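# Still making my own bed

Every few months someone sends me a link and says this is it, the chores are over. Last Saturday it was Ngan-ling Tse, who has believed in the robot butler since we shared an apartment and neither of us did the dishes. Her message said "bedsheets!!" and nothing else.

So, bedsheets.
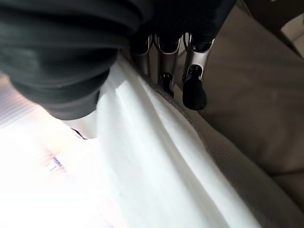
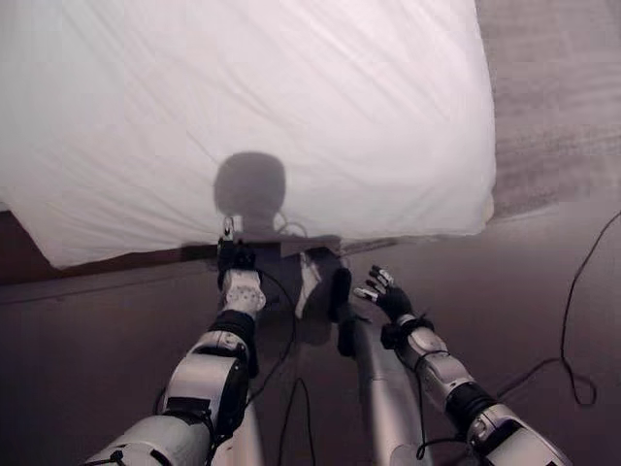
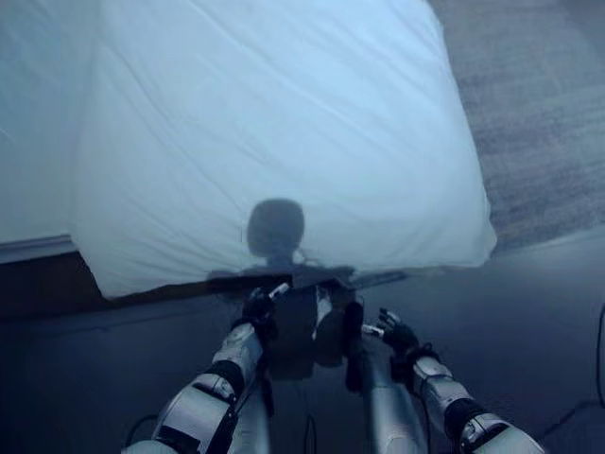

White fabric, metal arms, and a lot of patience from somebody.

I'll say what I said to her. A sheet is a mean thing to hand a machine. A box has corners and they stay put. Pull one corner of a sheet and the other three go wherever they feel like going, and the edge you wanted is now under a fold. I've been at it for decades and I still put the fitted one on sideways about half the time.

What I want to know is never in the clip. How long did it take? How many tries? Did a person straighten things up in between? When I read "autonomous" I go looking for the footnote, and when there's no footnote I assume the worst. Ngan-ling says that's unfair and that I'd have heckled the Wright brothers. Maybe. I'd have asked them how far it went, and they'd have had a number.

My own record as a customer doesn't help. I bought a Starko floor vacuum four years ago and it has a map of my house that includes a room I don't have. Before that there was the Hindico window thing, which fell off the window. I kept the box for a year because I was sure I'd return it. Both of these were sold to me as finished products. They had one job each, on a flat surface, and I spent more time rescuing them than I would have spent with a broom and a rag.

My brother-in-law works at the Söderlund plant out in Padilcombe, and his view from the shop floor is a bit kinder than mine. They have arms that load trays all shift long and they're good at it. But the trays are all the same tray. The cell was built around the arm, with a fence and a painted line, and when they changed suppliers for one part it sat idle for 8 days while people did the loading by hand. My bedroom has no painted line. It has a cat and a radiator and the sheet is different every week.

I timed myself this morning. Stripping the bed, clean sheet on, both pillows, comforter: just under four minutes, and that includes moving the cat twice. I'm not quick and I don't do hospital corners. That's the number to beat, in my house, with my cat, and nobody standing by with a laptop.

Ngan-ling has bet me $20 that one of us will own a machine that can do it within five years. I took the bet. She wanted to make it ten years and I said no, because by then I'll have forgotten, and she keeps receipts.

Laundry's done, gotta go fold it.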